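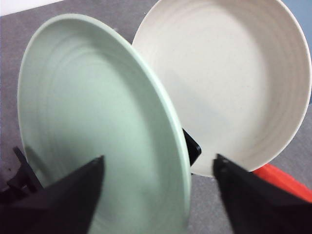 Last updated: 3 June 2023

Ulenville will play in the top division next season after beating Plerden 3-2 in extra time in the promotion playoff final, and the celebrations in town were still going well past midnight!

Noman Mughal got the winner with a header three minutes from the end of extra time, and what a moment it was. The center back had not scored all season. He had hardly crossed the halfway line in the second half either, with Plerden throwing everything forward, but he stayed up after a corner was only half cleared and met the next ball in at the far post. The keeper got a hand to it and could not keep it out.

It had looked so different at the break. Plerden were two goals up after a first half in which they passed the ball beautifully and Ulenville barely had a shot. The opener came from a free kick bent around the wall, and the second was a lovely team move down the left that ended with a tap-in. The Plerden fans behind that goal were already singing about next season.

Ulenville made a double change at halftime and switched to three at the back, and suddenly they had runners everywhere. They pulled one back with a low drive from the edge of the box, hit the crossbar a few minutes later, and then leveled with a penalty after a clumsy trip on the right side of the area. Plerden complained about the decision for a good while, but the referee was close to it and pointed straight to the spot.

Extra time was tired and scrappy and completely gripping. Both teams had chances (Plerden's best was a breakaway that ended with the ball rolling just wide of the post) and most of the crowd had settled in for penalties when Mughal rose to win it.

"I saw it come over and I thought, just get your head on it," Mughal said afterward. "I don't even know what I did after that. I ran the wrong way, I think. Everybody was on the bench side and I was over by the corner flag on my own until they caught up with me."

More than 2,000 Ulenville supporters had made the trip, a huge following for a club that was drawing crowds of 1,000 as recently as last October. That was the month the team sat second from bottom and lost at home to Virk, a result that had plenty of people worrying about the drop. They went unbeaten through the winter after that, crept into the playoff places on the last day, and then knocked out Grostik in the semifinal with a wonderful away performance.

Credit has to go to Plerden too. They finished above Ulenville in the table, they played the better soccer for long stretches of this final, and their captain stopped to shake hands with every opponent before leading his team over to their own fans, who gave them a long round of applause.

Ulenville's players are due to show off the trophy from the steps of the town hall tomorrow afternoon, with the square open from noon and the team expected at 2. Entry is free. Season tickets go on sale at the club office on Monday morning, with current holders getting first pick of their old seats.

Mughal, whose contract runs out this summer, was asked on the field whether he would be staying on. He laughed and said he would sign anything they put in front of him.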